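Ticket 638: Gretance label maker prints blank after the first few labels
Opened by: Tegwen Powell
Assigned to: Ryszard Dudek
Status: closed

Tegwen Powell wrote:
Hello Ryszard, and thank you for being so patient on the phone. I've got the Gretance plugged in at the kitchen table and I'm trying to do the jam labels for the November fair, 200 of them. It prints four lovely labels and then the rest come out blank, feeding through as happily as you like. I've switched it off and on, and I've put in a fresh roll — the Kütt ones, same as last year. Danuta thinks it's the lead, but Danuta thinks everything is the lead.

Ryszard Dudek wrote:
Good morning Tegwen. I don't think it's the lead this time, though please give her my best. Could you print the test page from the menu and tell me if the little bars fade out or stop dead? And which version of the Prument software have you got? It's under Help.

Tegwen Powell wrote:
They stop dead after the fourth. The Help page says version 25.
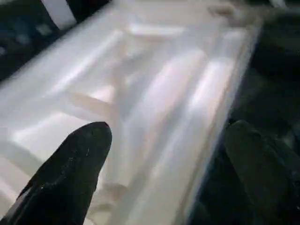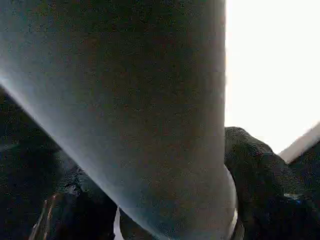

Right, that's very useful, and it points at the label template more than the printer. Version 25 keeps its own idea of how long a roll is, and if the template was saved under the old one it can lose its place. Your jam sheet would be the thing to redo. When you lay out the new one, think of a plastic tray with ribs across it, like the white one in the first photo: each label wants its own compartment, with a proper gap between it and the next. Set that gap to match the roll, save it under a new name, and try ten or so before you let it loose on the lot.
Ryszard

Tegwen Powell wrote:
Well, I made the new template after lunch, got the gap wrong once, put it right, and it's printed the whole batch! Damson and all. The old template still goes blank, so I've deleted it. Would you mind letting Bożena Kurek know, as she has the same machine and was about to send hers back?

Ryszard Dudek wrote:
Delighted to hear it. I'll write to Bożena this afternoon and close this one.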